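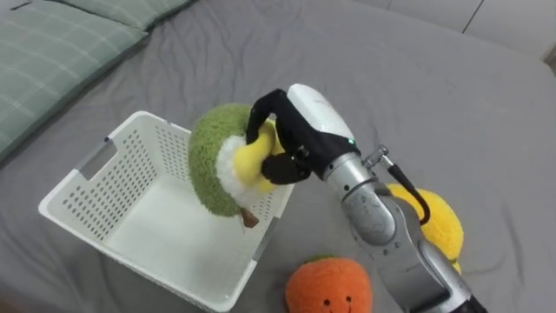

Washing soft toys without a tumble dryer, how to dry them fully inside?

I moved in April to a flat where is only a washing machine (a Skikstead, quite old) and no place for a dryer. My two children have many soft toys and I would like to wash them before the winter. The long pile frightens me most, like the shaggy green outside of the avocado, with the fluffy white ring and the smooth yellow middle together in one toy. Three fabrics, and I suppose each of them dries at its own speed. Last time I washed a bear, he seemed dry after two days, but when I pressed his stomach it was still damp, and after a week he smelled like a cellar. I had to throw him away and there was a lot of crying.

My questions are these. Is it possible to dry such toys in a flat without a garden? Should I open a seam and take the filling out? And which programme is safe? The label says only "surface wash", but surface wash does nothing against the smell.

Viola Pellegrini
27 Sep 2023

Vittoria Amato

It is possible, I do it every autumn and I also have no garden. Please do not open the seams if you are not good in sewing. The filling comes out in lumps and it never goes back in the same shape.

I wash at 30 degrees, delicate programme, every toy in its own pillowcase with a knot. Use half of the liquid you would use for clothes. I take Kudlow without perfume, but any mild one will do. Too much soap stays in the filling and then the toy is sticky and heavy, and it dries badly also for this reason.

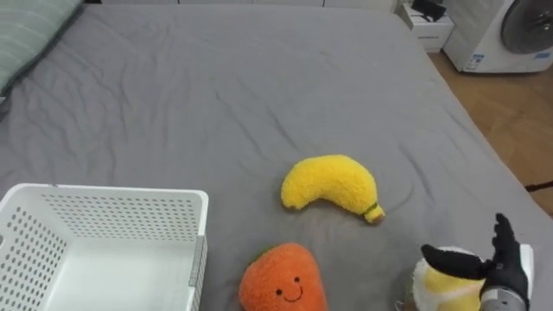 After the wash, run the spin one more time, alone, with the toys still in the pillowcases. Some people are afraid of the spin – I was also – but a toy which goes through a second spin is dry one day earlier with me. Then take it out, shake it hard and pull the filling apart with your fingers from outside, so that it does not stay in one hard ball.

A toy with a battery or music box must not go in the machine. Look also for glued eyes, they can fall off.

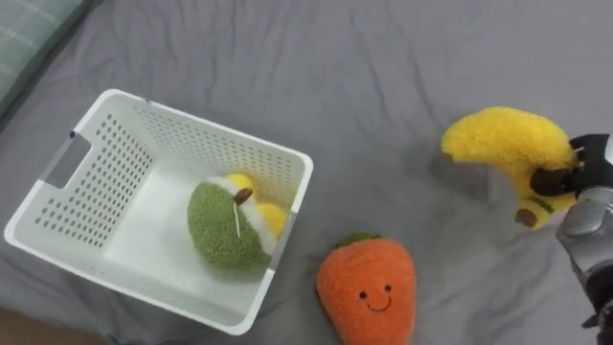 For the drying, air must come from all sides, and this is what most people forget. A toy on a radiator is hot on the belly and wet on the back. I use a plastic laundry basket of the open sort, like the white one with the rows of small rounded holes in its walls, and I stand it on two wooden spoons so that some air comes from under it too. One layer of toys only. Turn them morning and evening. For long pile, brush it when it is half dry, with a soft brush, otherwise it stays in strings.

Before you give it back, press it with a dry paper tissue in the thickest place for one minute. If the tissue feels cool, wait one more day.

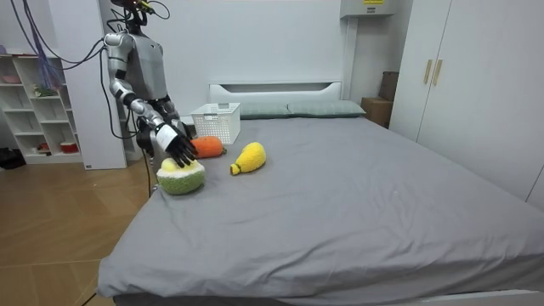
Three plush toys on the bed

Ferri

just put them in the freezer, kills everything

Vittoria Amato

The freezer can help against dust mites, this is true, but it does not take away dirt or smell, and the dead mites stay inside. You must wash afterwards anyway.

Viola Pellegrini

Thank you, Vittoria. I have tried with one small rabbit first. The tissue was cool on the second day, so I am still waiting. I could not find Kudlow in my shop and I took baby shampoo, one spoon. I hope it is not a mistake.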